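Workshop Tips: Comparing Grippers Before You Commit to a Pair

We get plenty of mail at Wirnstead from folks setting up their first two-arm bench, and the question is nearly always which gripper to buy. My answer is to try them on the fiddliest thing you own, and for us that's wiring!

Pick one job and stick with it
Give every gripper the same bundle of wires and the same circuit board. We do 40 tries with each set of fingers and write down every miss (yes, even the embarrassing ones). The Zultia fingers missed 8 times, the Satarholm pads a good deal more, though I still love the pads for picking up boxes.

Long fingers or short ones?
Long, slim fingers are lovely for reaching in over tall parts, but they flex a little when you squeeze. Short ones hold steadier and need the whole wrist to come in closer, so check your clearance before you run anything at full speed.

Raise the board up
A plastic storage box with a lid makes a fine riser, and a tray on top keeps the board where you can get at it from both sides. Let the wires stick out past the fingertips, pointing toward the middle of the table, and bring the other gripper up to the far side of the tray.

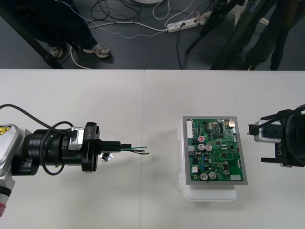 Mind the cables
Leave a generous loop at each wrist, then turn the joint slowly both ways by hand control and watch for tugging. We run the Kwan controller at 70 percent speed until the cables have proved themselves, and I'd start even slower with a new arm.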